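About Furkell Town Football Club

Furkell Town is a members' football club playing at Prudia Road. We run a men's first team, a women's first team, a reserve side and eight junior teams, from under-7s upwards. The club was formed when Furkell Athletic and the old Furnus works side agreed to share a ground, and later a name. Older supporters still call the far end of the pitch the Furnus end.

The ground holds 2000, with covered standing along one side and a small seated stand opposite. Parking is limited on Saturdays, so please use the station car park if you can. The turnstiles open an hour and a half before kick-off for league matches and an hour before for cup ties.

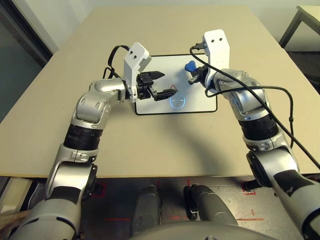
Both first teams train on Tuesday and Thursday evenings. The juniors train on Saturday mornings at the school field in Furnus Lane, apart from the under-7s, who use the small pitch behind the stand. New players can come to 3 sessions before they are asked to join. Boots and shin pads are needed. Bibs and balls are provided.

The club is owned by its members. Each adult member has one vote at the annual meeting, which is held in November in the clubhouse bar. Membership costs £20 a year and does not include match tickets, although members get a reduced price at the gate. Accounts are sent out with the meeting papers and a copy is kept at the ticket office.

We play in blue and white quarters at home and plain yellow away. The women's team won promotion two seasons ago and finished seventh last time. The men's side has stayed in the same division for longer than most of us would like. Crowds for men's home matches are usually roughly 300, more when we have a local derby.

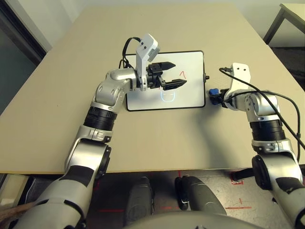 Þrastardóttir wrote to us after her first season as a member that she had come for one cup tie and stayed because people talked to her at half-time, though she would still like the tea hut to open earlier. It now opens with the turnstiles.

Match tickets are sold at the gate, by card or cash. Under-16s get in free with an adult. Dogs are allowed on the standing side if kept on a lead.

Page last updated 2021-11-03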